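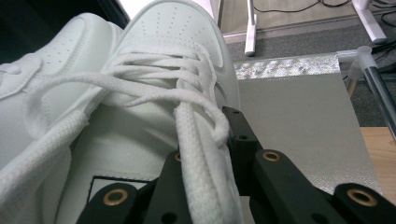

The Case for Walking Distance
Opinion
Aug 11, 2023

Public bodies are often asked to justify the closing of a branch, and they usually do so with a map. The map shows circles drawn around the branches that will remain, and the circles cover most of the homes in the district. On this basis the public is told that access has been preserved. The Drotar library district used such a map in its consultation paper this summer. I wish to argue that the map measures the wrong thing, and that the district should withdraw it before the vote in October.

The proposal is simple enough. Of the district's 8 branches, the two smallest, at Bárány Street and Gisano, would close. Their staff and collections would move to the central library at Verero. The paper gives the number of active cardholders at Bárány Street as 1,053 and at Gisano as 303. It notes that Verero alone has 2,058, and it concludes that the savings can be made with limited effect on residents.

The trouble begins with the circles. Each one has a radius of two miles, measured in a straight line. A resident of the lower end of Bárány Street falls well inside the Verero circle. To reach Verero on foot, however, that resident must go north to the rail bridge, cross it, and come back along a county road that has a sidewalk on one side for part of its length and on neither side for the rest. The bus makes the same detour and does not run on Sundays. Drivers will hardly notice the change. Children, older residents and households without a car will notice it every time.

It is worth asking who uses a small branch. The district does not say, and the cardholder figures do not help. A card is counted as active when a book has been borrowed on it during the year. A person who reads the newspaper at a table, prints a form or attends the Tuesday homework hour leaves no mark on that record. Gergely Halász, who managed the Gisano branch until his retirement, told the consultation meeting that he had regular visitors who had never taken out a book in their lives. The chair thanked him and moved on to parking.

Supporters of the plan make a serious point, and it deserves a serious reply. Small branches cost more per visit than large ones. Their buildings are old, their hours are short, and the roof at Gisano will need replacing whether or not anyone reads beneath it. Kornél Illés, writing in these pages last month, argued that a district with limited funds owes its residents one excellent library before it owes them several poor ones. He is right that quality matters. I would only observe that a service is experienced from the front door of the person who needs it, and that the excellence of a building three miles off by road is of little use to a child of nine who is allowed to walk as far as the corner.

There is also the matter of habit. Most of what we do regularly we do because it lies on the way to something else. People stop at the Bárány Street branch between the school and the grocery store. When a stop of this kind becomes a journey, it must be planned, and many things that must be planned are put off. The consultation paper assumes that visits lost at the closed branches will appear again at Verero. It offers no evidence for this, and the district did not study the matter when the reading room at the old post office was closed.

None of this proves that both branches must be kept as they are. Shorter hours might be tolerable. A shared building with the school might be better still - the principal at Gisano has said she would consider it, and I understand that no one from the district has yet called her. What it does show is that the present decision is being made on poor information.

The board should therefore do two things before October. It should replace the circles with walking routes, measured along streets that have sidewalks, and publish the results for each neighborhood. It should also place a staff member at the door of both branches for two ordinary weeks and record everyone who comes in, with or without a card. The cost would be small and the work could be finished by the end of September.

Residents who wish to comment may do so in writing until the close of the month. Forms are available at all branches, including the two whose future is in question.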